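Emunance Hand-Held Gripper Kit
Set-Up Guide, Revision 5
8 April 2023

Section 6. Setting up a bed or soft-surface station

This section covers the set-up of a recording station on a bed, mattress or other low padded platform. Complete Section 5 (Charging and first power-on) before you begin. For tables and counters, use the Bosman hard-surface procedure in Section 7.

You will need:
Two Emunance grippers, left and right
Two controllers
A set of charged batteries
A phone or tablet with the Flunine app installed
One plain sheet or cloth large enough to cover the working surface
The 4 mm hex key from the tool pouch

6.1 Preparing the surface

1. Strip the bed of pillows and loose blankets. A headboard can stay in place. Keep the jaws at least a hand's width from it while working.

2. Spread the cover sheet over the mattress. It does not have to be ironed. Creases are acceptable, but pull out any fold that stands up high enough to catch a jaw finger.

3. Use a sheet in one plain color. Stripes and shiny fabrics make tracking less steady.

4. Fasten the far edge if the cloth tends to slide. Clips should sit at the edge, outside the area where you will be folding or picking.

Note: A mattress gives under weight. If an operator or helper leans on it during calibration, the surface height will be wrong and section 6.3 must be repeated.

6.2 Checking the jaws

1. Hold the gripper by its body with the jaws pointing away from you. Do not lift it by the fingers.

2. Look at the screws on both fingers. The heads should sit fully down, with no gap under them.

3. Tighten any loose screw with the hex key. Stop when you feel firm resistance. The fingers are molded and the threads can strip.

4. Work the trigger several times. Both fingers should move together and return to the same position.

5. Hold the gripper level over the bed and look at the preview in the Flunine app. Both fingers should show at the bottom of the view, angled toward each other, with the bed surface visible between and beyond them. Small items set out on the sheet should be easy to make out.
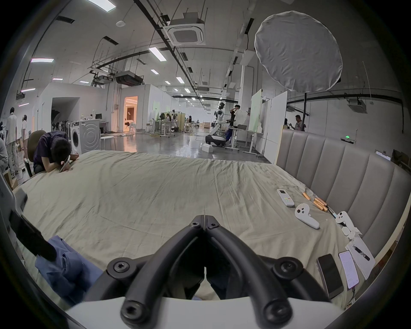

6. If one finger sits higher than the other in the preview, loosen the lower screws on that finger by half a turn, line it up by eye, and tighten again.

7. Wipe the lens with the dry cloth supplied. Do not use glass cleaner.

Caution: Keep your own fingers clear of the joints while the trigger is moving. The return spring is strong enough to pinch.

6.3 Pairing and calibration

1. Clear the working area of the sheet. Controllers, batteries, phones and printed sheets should be moved to the side.

2. Turn on the left gripper first and wait for its green light. Then turn on the right gripper.

3. In the app, open Stations, choose New, and select Soft Surface. Give the station a name. Names may be up to 16 characters long.

4. Touch the closed jaws lightly to each corner of the working area when the app asks. Press only hard enough to feel the cloth.

5. Rest both grippers at the near edge and leave them still until the app shows Ready.

If the app shows error 178, the two grippers have been paired in the wrong order. Turn both off, remove the station from the list, and start again from step 2.

Note: Stations saved in app versions from before the February update have to be calibrated again. The old files will open, but the height values are not read.

6.4 Operator position

1. Sit or kneel at the near side with the working area directly in front of you. You should be able to reach the far edge without standing up.

2. Put on the head camera and adjust the strap until it does not move when you nod.

3. Tilt the camera down until the cloth fills the lower part of the view. A strip of floor beyond the far edge is fine, and furniture or equipment in the background does not need to be removed.

4. Bring both grippers in to the starting position, low and just over the near part of the cloth. Both should appear at the bottom of the head view.

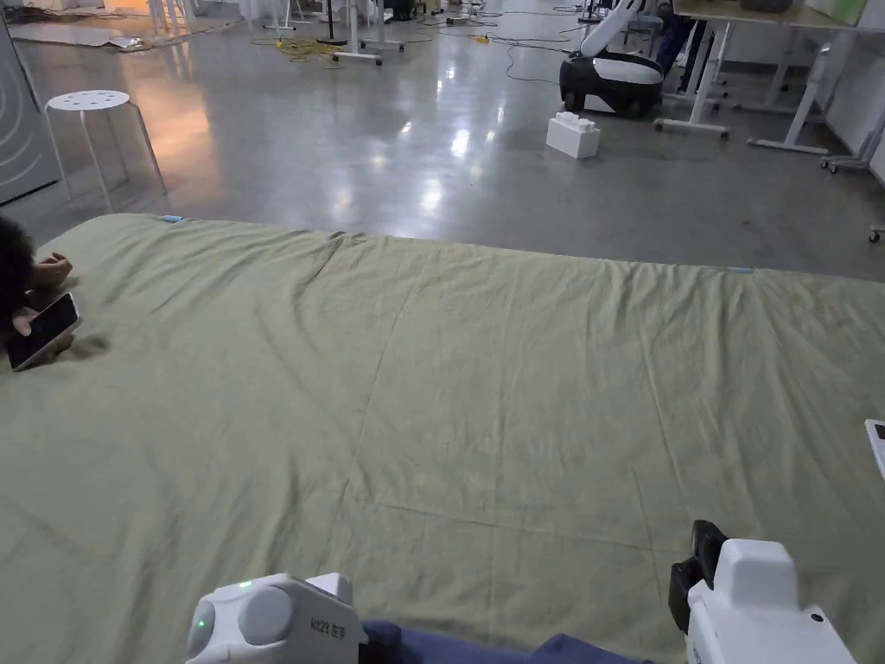 Figure 6-2. Head view with both grippers at the near edge of the cloth. A green light is on at the left gripper.

5. Ask helpers to stay back from the surface during a take. A hand resting on the cloth can shift it.

6. Press Start in the app, wait for the tone, and begin.

Caution: Route cables away from the operator's feet and from the path of any wheeled equipment in the room. Tape down any cable that has to cross a walkway.

6.5 Between takes

Save or discard each take before you reset the cloth. The app does not ask again once a new take has started.

Return to the starting position before every take. If the sheet has moved by more than the width of a jaw, repeat the corner touches in 6.3.

Change batteries in both grippers at the same time, even if only one shows low. Used cells go back in the Utar charging tray with the flat end down. Do not leave cells loose on bedding, and do not charge them there.

When you finish, turn off the right gripper, then the left, and place both in the case with the jaws closed. For cleaning and storage, see Section 9.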